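Section 3: Setting up your Clernach self-watering insert

Thank you for choosing the Clernach. If you have come straight from Section 2 you will already have the insert rinsed and the wick soaking in a cup of water, and you can carry on from here. If the wick is still dry, do pop it in to soak now and make yourself a cup of tea, as it needs a good half hour before it will draw properly.

1. Take the plant out of its pot, supporting the base of the stems with your fingers, and shake off any crumbly compost from the bottom of the root ball.
2. Lower the insert into the pot with the filling tube pointing up. It should sit level and not rock.
3. Thread the soaked wick through the slot until 2 cm shows underneath, and lay the rest flat across the top of the insert.
4. Cover the wick with a handful of fresh compost, then put the plant back and fill in gently round the sides.
5. Water once from the top, slowly, and leave everything to settle overnight.

Note: The small insert (part 395) and the large insert (part 541) use the same wick, so spares bought for one will fit the other. The filling tubes are different lengths and can't be swapped.

Caution: Don't use the insert with cacti or other plants that like to dry out completely between waterings.

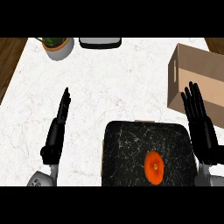

Choosing a spot is worth a little thought before you fill the reservoir, as a full pot is a good deal heavier than you might expect. Bright light without strong midday sun suits most leafy houseplants, and they are happiest away from radiators and draughty doors. A kitchen worktop can do very nicely, but if yours is marble, like the white one with the potted plant standing on it, please put a saucer or cork mat under the pot, for plant feed can mark the stone if a drip is left sitting. Wipe up any spills straight away with plain water and a soft cloth.

6. With the pot in its final place, pour water into the tube until the float rises to the upper line. Stop there, even if the tube looks as though it would take more.
7. Push the cap on firmly.
8. Check the float after 3 days. If it hasn't moved at all, lift the plant and make sure the wick is touching the compost along its whole length.

Note: From about February, when plants begin growing again, you may find the reservoir empties much faster than it did over the winter. Simply top it up as the float drops.

Feeding is covered in Section 4.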